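Home | Features | Food | Homes | Letters

2026-01-22
By Hatice Akyol

Sorting it out on Trivley Road

When the council cut general rubbish rounds to one every three weeks, the people of Trivley Road had to change what they did in their kitchens. Few of them were pleased.

The street has 600 households, most of them in flats with no side passage and no room for a wheelie bin. For years everything went down one chute. Now food goes in a caddy, cardboard goes flat in a sack, and cans, cartons and plastic go in together.

The flats at Garura Court went first, last March. Residents there told me the hard part was the kitchen, where a second bin meant losing a cupboard or a chair. Several gave up within a month — the sacks piled up in the hall and the neighbours complained.

What helped was making it smaller. Utus, a housing charity with an office at the end of the road, began lending pairs of slim bins to anyone who asked. They cost 8 pounds to keep. Most people kept them.

Drinks packaging is still the main worry. A family can get through 10 cans and cartons in a weekend, and a half-full one leaks over the paper. The advice is to empty it, rinse it and leave the tab on.
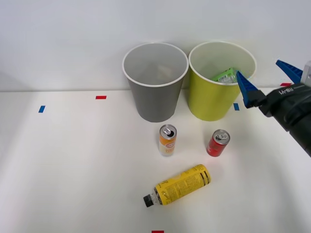 What happens next

The rounds will be looked at again in March. MacRitchie House, the last block with a working chute, will have it sealed after that. Tenants there have asked for a food caddy with a proper lid, and for the collection times to be posted in the lift.

Comments (3)

Pauline R: We put ours under the sink. It fits if you take the shelf out.

dk_44: Still no word on batteries?

Moss: The caddies smell by day three whatever you do. Newspaper helps a bit.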